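## 5. Does the coating thickness matter?

Matting sprays are used on shiny parts before optical scanning, and the common advice is to treat the layer they leave behind as too thin to worry about. We are not convinced. The advice is usually given without a number, and where a number is given it tends to come from the spray supplier, measured on a flat glass plate under good conditions. 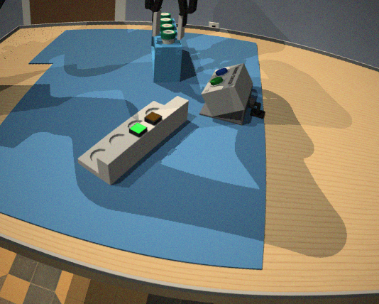
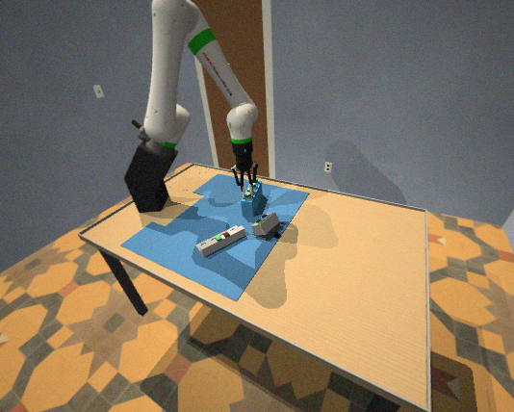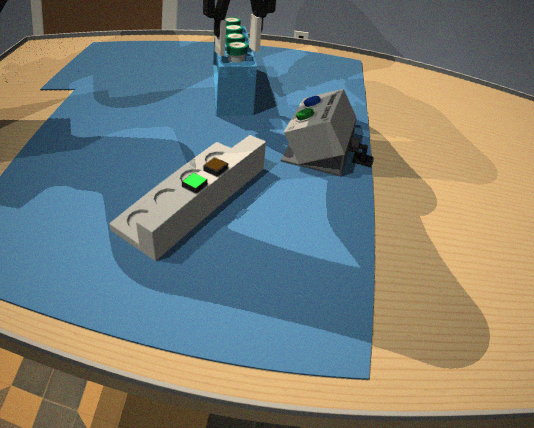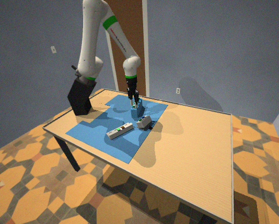
**Figure 3.** Rendered views of the simulated wooden table.

### 5.1 Parts and procedure

The test set consisted of 34 machined housings supplied by Shahbazi, all from a single production batch. Each has two bored holes, a milled top face and a cast outer wall that was left as it came from the mold. The bores and the top face are bright enough that an uncoated scan with the Estex handheld unit returns large holes in the data. The cast wall scans well with no preparation at all, and we used it as the reference surface for alignment.

Every housing was first measured with a touch probe on a bridge-type coordinate measuring machine. It was then cleaned, scanned uncoated, coated with Skiltatano spray, scanned again, cleaned again, and probed a second time. The second probing was meant as a check that handling had not moved or marked anything. Scanner firmware and alignment software (Nadov) were frozen on 2018-02-10 and not updated until the last part had been processed.

Coating was done by two people, D. Hadgu and N. Fernandes, who each sprayed half of the set. Both had used the product before. They were given the supplier's instruction sheet and nothing else, because we wanted the kind of layer that a normal shop would get. The sheet asks for a "light, even coat" from a "suitable distance." It does not say what a suitable distance is.

### 5.2 What the comparison shows

The coated scans read larger than the probe on outside features and smaller than the probe on bores. This is the direction one would expect from an added layer, and it held for both operators. On the milled face the mean offset for Hadgu's parts was 9 µm, and for Fernandes's parts it was 21 µm. The largest single offset in the whole set, 54 µm, was found near the rim of a bore on one of Fernandes's housings, where the spray had pooled.

It would be easy to read this as a story about one careful operator and one careless one. We doubt that it is. Fernandes's layers were thicker but also more regular from part to part, apart from the pooled rim. Hadgu's were thin, and on several parts so thin that the scanner dropped points along the edges of the top face. To fill those gaps he went back and sprayed a second time, and the second pass is where most of the spread in his results comes from. A thin coat that has to be touched up is a different thing from a thin coat, and the instruction sheet treats them as the same.

A fixed correction has been proposed in the past: measure the layer once on a witness plate, then subtract that value everywhere. We tried it. Each operator sprayed a flat steel plate next to every part, and the plate value was subtracted from the scan. The correction brought the mean offset on the top face close to zero, which looks good in a table. It did very little for the bores, and on some parts it made them worse. Spray does not land on the inside of a hole as it lands on a plate lying flat beside it, and a correction that assumes so will fix the easy surfaces and leave the hard ones alone.

### 5.3 Point density is a poor substitute

One reply to results of this kind is that a denser scan would average the problem away. To test the claim we scanned a subset of parts at two settings, with 2000 and 3000 points on the top face after filtering. The denser setting lowered the noise on the fitted plane, as it should. The offset of the plane from the probed surface did not change by any amount we could separate from repeatability. Averaging more points that all sit on top of the coating gives a better estimate of where the coating is.

We mention this mainly because point count is the figure most often placed first in sales sheets, and buyers could be forgiven for thinking it says something about accuracy. The two are linked only loosely once the surface has been prepared by hand.

### 5.4 Limits of the test

There are several reasons to be careful with these results. Two operators is a very small number, and nothing here says how a third would do. All parts came from one batch and share one shape, so the bore results in particular may not carry over to deeper or wider holes. The probe itself has an uncertainty that is not much smaller than the thinnest coats, and the 9 µm value should be read with that in mind.

The second probing also gave us some trouble. On four housings it differed from the first by more than repeatability allows. We cleaned these again and probed a third time, and on three of them the difference went away — most likely dried spray left in the corner between bore and face. The fourth stayed different. We have kept it in the data set, although leaving it out would make the bore results look tidier.

Temperature was logged during scanning but not during spraying, an oversight we would correct in any repeat of the work. The supplier's sheet gives a temperature range for the can and is silent about the part.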